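SPEAKER NOTES: packing takeaway orders, the counter end
Prernstead traders' evening, June. 10 min slot, leave 2 for questions

Start without the slides. Ask who has had soup come home in the bottom of a bag. Wait for hands.

Then me: ran the pass at Sirkar, then the Prirkis kiosk. Packed a lot of bags. Last year's count at the kiosk was 1037 orders in June, and I can still tell you which ones came back (don't, no time)

1. The bag
Open it fully before anything goes near it. Stand it up, push the corners out with your fist. Half open bag = cup caught on the rim = lid off.
Tall bags are lovely to look at and a pain to load. Heavy stuff first, flat on the base. Anything light goes up top, napkins last.
Don't fold the top over hot food straight away, give it a minute. Soggy chips. They will all nod at this

2. Cups
Cups never share a bag with boxes if you can help it. Card carrier, one cup per hole, even for a single drink. Yes it costs more. Still cheaper than making the drink again.
Press the lid all the way round with your thumb, not just the middle. Do the thumb thing, people like the thumb thing
Small paper cups for sauces: check they stand up on thier own in the box. If they lean, wedge them.

3. Bowls and boxes
Bowl at the bottom, always level. Box on top only if the bowl has a proper lid.
Lined boxes good for anything greasy. Shut the flaps before you move it, sounds obvious, watch people on a busy night.

4. Laying out the counter
This is the bit Huang asked me to add so don't skip it.
Everything out where you can reach it, bag in the middle, cups to the side. Whatever isn't part of the order goes to the back. Odd things build up on a counter, stands and glasses and so on, and they're what your elbow finds.
Slides here, let them look, drink some water
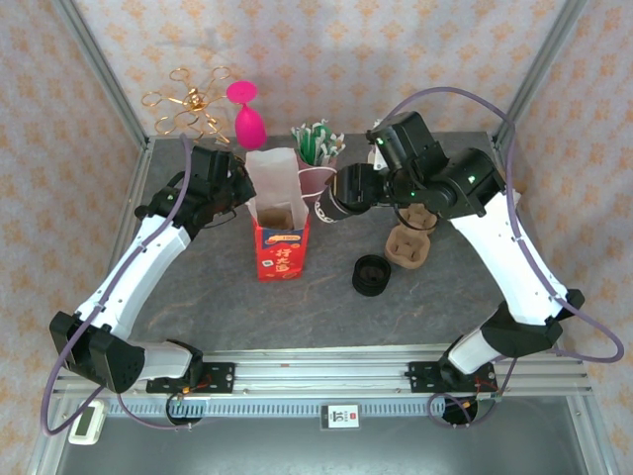
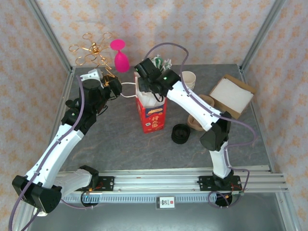 Clear down between orders if you get ten seconds. You won't always. Fine.

5. Buying stock
Quick. Bags by the 1000 if you've got a dry cupboard, otherwise smaller lots, damp bags go at the base. Buy one of each size first and try your real food in it. I once bought carriers that our own large cup didn't fit. Whole case. (laugh, move on)
Someone will ask about printed bags. Answer: get the size right frist, then print.

Questions
Probably: stickers or staples? Stickers. Staples end up in food.
Probably: do I charge for the carrier? We didn't at Prirkis.
If it goes quiet, ask them what their worst spill was

Sample bags are in the blue crate by the door, take them home, I don't want to carry them back to the car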